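The Saturday Sheet: Are the Rovers really going to be fixed by a spreadsheet?

By Ibrahim Abubakar

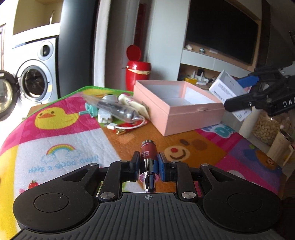 Lip serum and a children's play mat.

The club put out its statement late in the afternoon, when most of us were on our way home. Marwat Rovers have signed a two-season deal with Turneck, a performance analysis company, and from December every training session, every match and, as far as I can tell, every trip to the water cooler will be logged and turned into a number. The chairman called it "a step change." I have been coming here long enough to have heard those words used about a fitness coach, a new kit supplier and a half-time playlist.

Let me be fair first. We are fourth from bottom. We have scored in four of our last 11 games. The left side of the defense has been held together by a midfielder who plainly hates being there. If somebody wants to come in and look hard at why that is happening, good. I'd hold the door open for them.

My trouble is with what we've been told, and how little of it there is.

The statement says Turneck has "a proven record at clubs of a similar size." Which clubs? I wrote to the press office and asked. The reply said that client names were confidential, but that results had been "very encouraging across the board." That's fine as a sales line. As an answer to a supporter who has paid for a season ticket, it's thin. If a striker turned up on trial and said he had a proven record but couldn't tell you who he'd played for, you'd give him his bus fare and wish him luck.

Then there's the money. The club won't say what the deal costs. It will say that it is "budget neutral," which I take to mean something else is being cut to pay for it. What? The under-18s have already lost their second coach. The reserve team went from two training nights to one at the start of the season. If the price of this system is another night gone for the kids, I'd like to be told before it happens and not after.

I did go to the open evening at Sondorari Park, where the plan was presented to season ticket holders. I'll give the club credit for holding one. The presentation ran for 50 minutes, and most of it was slides. The man from Turneck was polite and knew his stuff, and he showed us a passing map from the home defeat to Doteck United. According to the map, we completed 600 passes that night. He seemed pleased about it. A woman two rows in front of me asked how many of those were between our two center backs, and he said he'd have to get back to her. She told me this week that he hasn't.

That Doteck game is worth staying with for a minute. Anyone who sat through it knows what went wrong. We passed it side to side until they got bored of waiting, pressed us once, and scored. Then we did it again after the break. I don't need a colored diagram to tell me that our holding midfielder turns into trouble every time he takes the ball on his right foot. The people in the row behind me have been yelling it since preseason. What I'd like to know is whether the system says so too, and whether anyone picks a different player when it does.

That was the question I got to ask, and it's the one I most wanted an answer to. Who decides? If the numbers say one thing and the manager sees another, whose team is it? The manager took that one himself. He said the data would be "a tool in the box" and that selection would stay with him. The chairman, sitting beside him, said the club wanted "evidence-led decisions at every level." Those are two different answers, and they came from two men sharing a microphone.

I like our manager. I don't think he has been given much to work with, and I suspect he knows he'll be the one who pays if this goes badly. Look at it from his side. If we start winning, the system gets the praise. If we keep losing, he wasn't using it right. I've seen directors build that sort of arrangement before and it rarely ends with a director leaving.

Now, I've had letters about my attitude. One regular reader told me I'd have complained about the invention of the crossbar. Another says the bigger clubs have been doing this for years and we're simply catching up. There's something in that. Plenty of clubs use analysis well, and a small club that spots a bargain before its rivals do can live off it for seasons. I have no quarrel with the idea.

But the bigger clubs have a staff room full of people to read the reports. We have an assistant manager who also drives the minibus. Somebody has to sit down on a Sunday with whatever the computer spits out, work out what matters, and explain it to a 20-year-old full back in words he can use. Nothing in the statement says who that will be. When I asked the press office, I was told that staffing was "under review."

And there's the pitch. I bring it up every time and I'm going to bring it up again. The near corner at the railroad end has been a bog since the drains were dug up. Our winger has gone over in it in three straight home games. You can track his sprint speed to two decimal places if you like, but he's still going to slow down when he gets to the mud. Fixing the drainage was promised two summers ago. I'd guess it costs a good deal less than a two-season contract, though I can only guess, as we aren't allowed to see the contract.

The attendance last time out was 1,376. The ground used to pull in nearly 3,000 for a decent fixture, and it wasn't because the football was wonderful. People came because it was cheap, their friends were there, and a couple of the lads in the team had grown up a few streets away. Count the local players in the squad now. It won't take you long. The statement says Turneck's recruitment module will "widen the search beyond traditional catchment areas." I read that a few times and I didn't like it any better at the end.

Some of the older hands on the terrace tell me to wait and see, and I suppose we'll have to. There are five games before the winter break. Three are at home, and two of those are against teams below us or level on points. If we can't get seven points from that run, we'll be in the bottom two at New Year whatever the software thinks.

So here are the things I've asked the club to put in writing. I'll print the reply in full if one comes.

What is the cost of the Turneck deal over both seasons, and what has been cut to pay for it?

Is there a break clause after the first season, and who gets to use it?

Who on the staff will read the reports, and is that a paid job?

Will the under-18s and the women's team have access to the same system, or is it first team only?

When will the drains at the railroad end be fixed?

The last time I sent a list like this it took seven weeks to hear back, and two of the answers were the same paragraph pasted twice. I'm told the new communications setup is faster — we'll find out.

Other bits from the week. The away coach for the next trip leaves at 9:30 in the morning from outside the ticket office, and there were still seats left when I checked. The reserve match has been moved to the training ground on account of, yes, the pitch. The club shop has the old scarves at half price, and they're the better design if you ask me. The price of a tea has gone up again, with no announcement of any kind.

Letters are welcome, including the rude ones. Please put your name on them. I'll be in my usual seat for the next home game, on the far side from the mud, watching number six take it on his right foot.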